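Vida halts two-armed battery cell after gripper fault, says little about the cause

4/15/24

Vida has stopped work on the two-armed robot cell it has been promoting as the answer to battery changes in household electronics. The company confirmed the stop after Prastik, the repair firm that had agreed to take the system, asked in writing why one of the arms had failed to let go of a part when told to.

The short version from Vida is that a gripper "did not respond as expected" during a trial, that the stop button was pressed, and that no one was hurt. The longer version has not been released. Prastik says it has asked for it twice.

The job sounds simple enough. One arm holds a remote control or some other small device, the other works on it with a tool, and the old battery comes out. Vida has claimed the pair can do this all day without a person standing by.

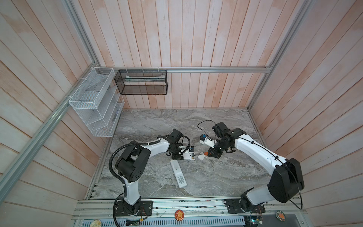 What went wrong

According to a two-page note seen by this site, the left gripper kept closing after the command to open had been sent. The note puts the delay at 11 seconds. It does not say how much force was on the part during that time, or whether the device being held was damaged.

"Eleven seconds is a long time if what you're squeezing has a battery in it," said Ilona Jakab, a safety engineer who used to inspect packaging lines and has no tie to either firm. "I'd want to know the force before I heard another word about software."

Software is what Vida is blaming. Spokesman Vilmos Szűcs called the fault "a timing matter between two controllers" and said a fix was already written. He would not say whether it had been tested with a live battery in the gripper, and he would not say how many earlier trials had shown the same delay.

Vida's own sales sheet promises 2000 battery changes between faults. The note says the cell had finished 300 when this one happened. Asked about the gap, Szűcs said the higher number was "a design goal." The sales sheet does not call it that.

The work involves small devices and hand-style tools. In one setup, the left arm holds a white device with its battery compartment in view while the right arm points a slim, orange-handled tool at it. A gripper that lets go late could matter a good deal there.

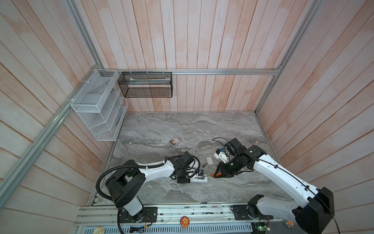

What happens next

Prastik has put off its order for 15 cells. Purchasing manager Aparecida Meireles said the firm still wants the machines but will not sign until it gets the full fault log and sees the stop test run in front of its own people.

Vida says it expects to restart trials in July. It has not said who, if anyone, from outside the company will check the fix first.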